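**Flilent opens second computer repair and reuse shop on Hirvonen Street**

June 26, 2025 – Flilent, the used electronics company, has opened its second shop. The new location at 1652 Hirvonen Street takes in old desktop computers and laptops from homes, schools and small offices, repairs the ones worth repairing and sells them at low cost.

The shop has 12 workbenches, a sales counter and a drop-off window at the side entrance. It takes over the building used until May by Stakeo, a flooring supplier. Six people work there, four of them moved over from the first shop.

"We ran out of shelf space a long time ago," said Hertta Kinnunen, general manager of Flilent. "People were bringing in good machines and we had to ask them to come back later. Now we can take them the same day."

Drop-off is free for desktops, laptops, keyboards and cables. Flilent does not accept printers or tube monitors at either shop. Owners who want a drive wiped can ask for a signed record at the window – there is no charge for it.

Parts from machines that can't be sold whole go into a parts room open to the public. Memory, fans, power supplies and cases are priced one by one. Joonas Peltonen, who runs the parts room, said power supplies are the item customers ask for most.

"Bring the model number, or a picture of the label," Peltonen said. "Plenty of office desktops use their own shape of supply and a standard one won't fit." 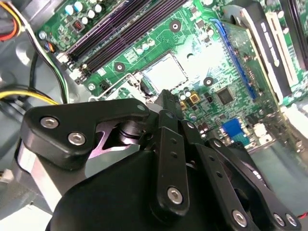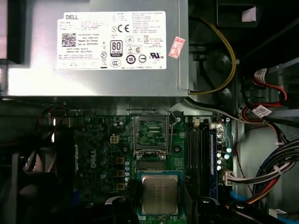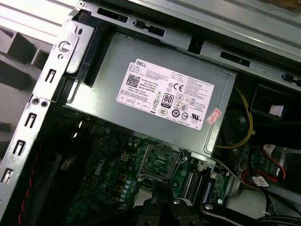
Flilent has also signed an agreement with Plurnico, which runs evening classes for adults. Under the agreement, Flilent will supply 300 desktops over the next school year. Plurnico students will be able to keep the computer they use once they finish a course.

"A lot of our students do their homework on a phone," said Raili Turunen, course director at Plurnico. "It's hard to write a job application that way."

The first shop stays open with the same hours. Repair prices are the same at both locations and are posted at the counter.

Press contact: Venla Laaksonen, Flilent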